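Search the community help pages
Search Clear
3 min read
October — posted by Matholm Desk

Who is responsible for a shared water meter after a building is divided into two units?

I am writing on behalf of a small household association at Matholm. Our building was divided into two units before any of the present owners arrived, and a single water meter continues to serve both. The utility, Jostis, sends one bill, addressed to the lower unit. For some years the two households split it evenly and no difficulty arose.

The most recent bill came to $1353, against a usual figure near a quarter of that. Jostis has confirmed that the reading was taken in person and that the meter was not estimated. The upper unit takes the position that the named account holder must pay the full sum and seek repayment afterward. The lower unit takes the position that the cost is joint. Our written agreement consists of one paragraph and says only that "utilities shall be divided fairly."

We would be grateful for guidance on three matters. Who is liable to the utility? May the utility be required to install a second meter? Is there any recognized way of obtaining a reduction when the cause of high use has not been found? We have read the general information on the utility's site and it does not address divided buildings.

Wattimena Housing Information
Reply posted Saturday

The liability to the utility and the liability between the households should be treated as separate matters. As a general rule, a utility will look to the person or persons named on the account. It is not usually bound by a private agreement between neighbors, and it may apply late charges to the named holder even while the neighbors remain in dispute. For that reason we recommend that the undisputed part of the bill be paid by the due date, accompanied by a letter stating that the balance is under review.

Between the households, your paragraph is thin but it is not worthless. An even split, followed for years without objection, is good evidence of what both sides understood "fairly" to mean. The upper unit would need to show some reason for departing from it. Collect the earlier bills and any record of the payments made toward them.

With respect to a second meter, utilities differ. Many will install one at the owners' expense if the supply pipe can be separated inside the building, and some will not do so at all where the pipe runs through a shared wall. A less costly course is a private submeter on the branch that serves the upper unit. The utility will continue to issue one bill, but you will have a figure on which to divide it. Before ordering one, confirm with your local building department whether a permit is needed.

Before any application for a reduction, the cause should be looked for. Close every tap in both units, write down the meter reading, wait two hours without using water, and read it again. If the figure has moved, there is a leak on your side of the meter. Toilets are the most frequent source. Place a few drops of food coloring in each tank and inspect the bowl after half an hour; color in the bowl means that the flapper valve is passing water.
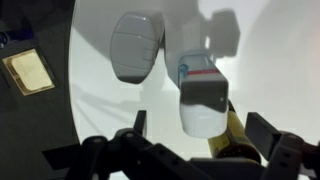

A leak that is found and repaired should be documented with the plumber's invoice and two readings taken at least a week apart. Most utilities have a leak adjustment policy, commonly limited to one request in a set period, and the request is generally refused when no repair can be shown. Ask Jostis for its policy in writing — staff at the counter may not be familiar with it.

tistamard_owners
Reply

Agree with most of the above. Our association at Tistamard had a similar bill and the trouble was an outdoor line which served a garden tap no longer in use. The two-hour test was negative when we did it in the evening and positive when we left it overnight, so a slow leak may need longer. Our adjustment was granted after 7 weeks. We received a credit of $200, less than we had asked for.

We have since replaced our agreement with a full page covering the account holder, the due date and the method of division.

lower_level
Reply

Check the meter number on the bill against the number on the meter. Ours ended in 2762 and the bill did not. It was corrected by telephone the same day.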